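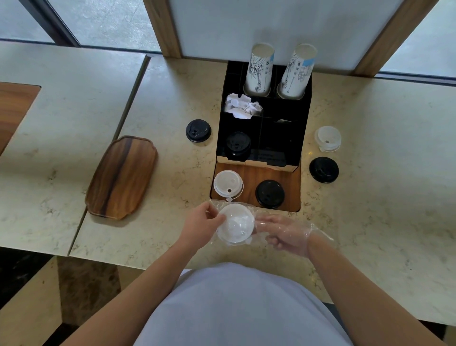
Figure 4. A self-service station with paper cups, napkins and a stirrer or utensil in a black organizer set into the counter.

3.2 Napkin use by site

We recorded napkin use at two coffee shops, Vernik and Poduval, through February. Staff weighed the napkin stock at opening and closing, and the difference was converted to single napkins using the mean weight of a full pack. Napkins handed out with food at the register were left out of the totals.

Vernik customers took 1,758 napkins over the month. On days with rain or snow the daily mean at this site was 93, compared with 77 on dry days. Poduval showed no clear link with weather, though its records have gaps in the second week, when the scale was out for repair.

Most of the use at both shops fell before noon. Purchase records do not show whether a drink was taken out or finished at a table, so we could not separate the two groups. Section 4 returns to this point.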